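Haushaltsroboter lässt Gegenstände fallen: Was man prüfen kann und wann man besser abschaltet

Seit dem Winter arbeitet bei uns ein Roboter von Kornema im Haushalt mit. Er räumt kleine Dinge vom Tisch in Körbe, mehr verlangen wir vorerst nicht von ihm. Im April fing er damit an, den Griff zu verlieren. Erst fiel ein Wollknäuel, dann eine Zwiebel, und an einem Sonntag öffnete sich die Hand zu früh und eine Tasse ging auf dem Parkett zu Bruch. Danach haben wir uns die Sache gründlich vorgenommen. Die folgenden Hinweise gelten sinngemäß auch für andere Geräte mit Fingerhand.

Zuerst abschalten, dann nachsehen

Wer an der Hand etwas prüfen will, schaltet den Roboter vorher ganz aus. Pause in der App genügt nicht. Bei unserem Gerät bleiben die Motoren in der Pause unter Spannung, und die Finger schließen sich, sobald ein Sensor Kontakt meldet. Das habe ich mit dem Daumen herausgefunden. Es gab nur einen blauen Fleck, aber die Hand drückt kräftiger zu, als man es ihr ansieht. Kinder und Haustiere gehören bei solchen Arbeiten aus dem Zimmer.

Den Fehler eingrenzen

Am besten prüft man mit einem einzigen weichen Gegenstand und einem leeren Korb auf freiem Tisch. Glas, Keramik und alles mit Flüssigkeit bleibt im Schrank. Der Gegenstand sollte immer an derselben Stelle liegen, sonst weiß man hinterher nicht, ob die Hand oder die Erkennung schuld war.

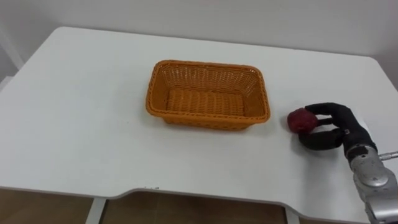

Wir haben 32 Durchgänge gemacht und jeden auf einem Zettel notiert. Das klingt nach viel, ist an einem Nachmittag aber zu schaffen. Aufschreiben sollte man, in welchem Moment der Griff nachlässt: beim Anheben, auf dem Weg oder erst über dem Korb. Bei uns war es fast immer auf dem Weg. Damit schied die Kamera als Ursache aus, denn gefunden und gegriffen hatte er das Ding ja.

Fingerflächen reinigen

Der häufigste Grund ist Schmutz. Handcreme, Mehlstaub und Fett setzen sich auf den Fingern ab und machen sie glatt. Zum Reinigen nehme ich ein feuchtes Tuch mit einem Tropfen Spülmittel, danach ein zweites nur mit Wasser. Kein Spiritus und kein Glasreiniger, davon wird der Belag spröde. Zwei Stunden trocknen lassen, bevor man wieder einschaltet. Den Fettlöser von Lovix, den wir für die Dunstabzugshaube haben, würde ich dafür nicht mehr nehmen, er hinterlässt einen Film.

Griffkraft neu einstellen

Nach der Reinigung wurde es besser, aber nicht gut. In den Einstellungen stand die Griffkraft auf einem Wert, den ich nie gewählt hatte. Vermutlich hat ein Update sie zurückgesetzt. Die Skala hat keine Einheit, ab Werk ist für weiche Dinge 300 vorgesehen. Nach jeder Änderung erst wieder mit dem weichen Probestück testen und erst ganz am Schluss mit Hartem.

Kabel und Standplatz

Ein Kabel auf dem Boden ist eine Stolperstelle für Menschen und für den Roboter. Wenn er beim Vorbeugen auf die eigene Leitung tritt, ruckt der Arm, und das reicht, um etwas zu verlieren. Das Kabel also seitlich wegführen und vor jedem Start nachsehen, wie es liegt. Zugfrei muss es trotzdem sein, eine lockere Schlaufe ist besser als eine stramme Leitung.
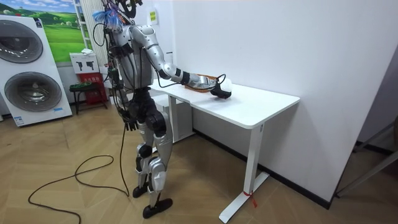
Der Roboter am Tisch, das Kabel liegt in einer Schlaufe auf dem Parkett.

Der Tisch darf nicht wackeln. Unter unserem Schreibtisch von Dalsgaard lag ein Filzgleiter schief, das hat man beim Arbeiten nie gemerkt. Seitdem prüfe ich die Füße mit, wenn ich ohnehin auf den Knien bin.

Wenn die Hand nicht mehr aufgeht

Klemmt die Hand, auf keinen Fall an den Fingern ziehen. Notaus drücken, eine Minute warten, dann den Gegenstand vorsichtig seitlich herausdrehen. Geht das nicht, bleibt er drin, bis der Kundendienst da ist. Die Werkstatt Kotano hat bei uns schließlich einen gelockerten Seilzug im Daumen nachgespannt.

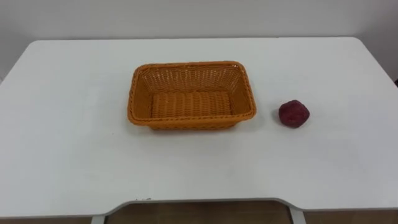 Korb und Probestück auf dem freien Tisch.

Porzellan bekommt er vorläufig nicht mehr in die Hand. Einmal im Monat wische ich die Finger ab und mache ein paar Durchgänge mit dem Probestück. Fällt es dabei herunter, bleibt das Gerät aus, bis die Ursache gefunden ist.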